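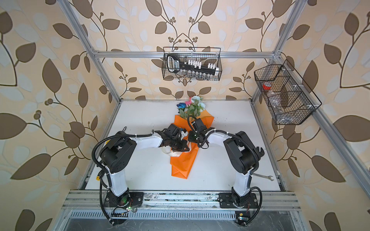

Naheed Talpur never wraps a bouquet before she has tied it, and she says that most of her mistakes as a beginner came from doing these two jobs in the wrong order. The paper, in her words, "will hide a bad bunch for five minutes, and then the flowers begin to fall to one side."

We start this chapter with her remark and will come back to it several times.

# Chapter 6: Wrapping Artificial Flowers

In Chapter 5 you learned to choose stems and to bend the wire inside them. Now we go on to the paper. Many students expect this to be the easy part of the course, and at the Hashmi workshop, where the exercises of this book were tested, it took the longest. One group of learners made 147 practice bouquets, and 54 of them had to be opened and wrapped again. The usual fault was a cone that was too wide at the flower heads.

## 6.1 What is different about artificial flowers

A fresh bouquet needs water, and so the florist must think about wet stems and about paper that becomes soft. With artificial flowers we don't have this worry. We have another one. The stems are smooth and stiff, and they slide against each other inside the wrapping. The heads are also light, and they don't settle into their place by their own weight.

For this reason the narrow part, just under the flower heads, is the most important place in the whole bouquet. In this book we call it the **neck**. If the neck is firm, the cone can be quite simple. If it is loose, a second sheet of paper will not help.

## 6.2 Colour of paper and colour of flowers

Strong paper, such as orange, goes well with a small number of flowers in clear colours. A blue rose looks bluer beside orange. Pink comes nearer to the paper and makes the bunch warmer, and pale roses give the eye a place to rest. Green leaves should stand between the heads and the edge of the paper, so that the two colours do not meet too suddenly.

Zubaida Sandhu, who tested the exercises with us, prefers plain brown paper for beginners. We have kept brown for Exercises 1 and 2 and orange for the others.

## 6.3 Words you will need

**Cone:** the long folded shape which the paper makes around the stems.

**Collar:** the upper edge of the paper, where it opens around the heads.

**Overlap:** the part where one side of the sheet lies on the other. For a bouquet of small size, keep it around three fingers wide.

**Tail:** the closed lower end of the cone.

## 6.4 Before you begin

Lay the bouquet flat on a clean table. A white or light surface is best, as you will see at once if a leaf has come off. Turn the heads away from you and the tail towards you. Do not lift the bouquet while you fold; move your hands around it. Keep one hand at the neck and let the other hand do the folding.

Your first sheet should be a cheap one. Fold it, open it and look at the lines which remain in the paper. They should all run towards the tail. When they do, take a good sheet and continue with Exercise 1.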